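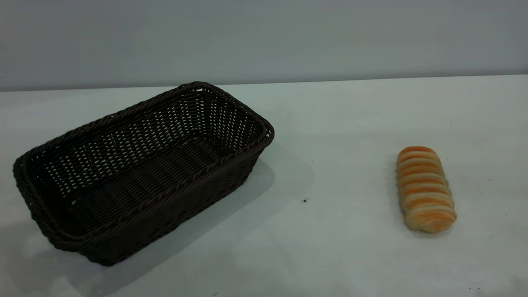

Testers wanted: bread handling cell, fault review

Istberg is looking for people to join a short test program on our pick-and-place cell, which moves bread into woven baskets. In March the cell had a fault in which the gripper kept closing after it had already reached its force limit. Nobody was hurt. Product was crushed, and the arm was stopped by hand at the emergency button.

The controller logged 503 picks before the fault and gave no warning. We have since replaced the force sensor and cut arm speed by 70 percent. We still don't know the cause, so the cell stays on restricted duty until the review is done.
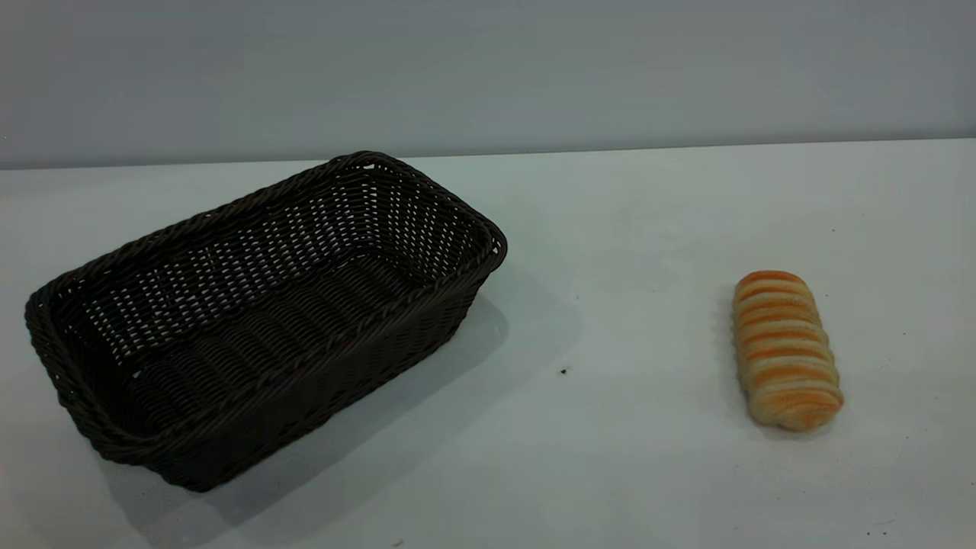 OPEN CALLS / SAFETY AND TESTING

What you will do

Place the bread and basket at set positions, start the cycle from outside the guard, and write down what the arm does. Each participant completes 200 cycles over two shifts. You will also practice the stop procedure and tell us where the written steps are unclear.

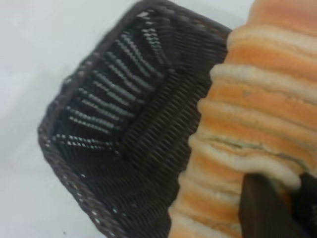 2 min read

Who can apply

You must be 19 or older and able to stand for most of a shift. Factory or bakery experience helps but is not required. People who worked on the Collia line before the fault can't take part, as we need fresh eyes on the procedure.

Pay and safety

Shifts are paid at the standard Istberg test rate, with lunch. Training comes first and is paid too. No one enters the guarded area while the arm has power. Any participant can stop a run at any time and will still be paid for the full shift.

To apply, send a short note with your availability to Delia Dumitrescu, test coordinator. Questions about the fault itself go to Archie MacBrayne in machine safety.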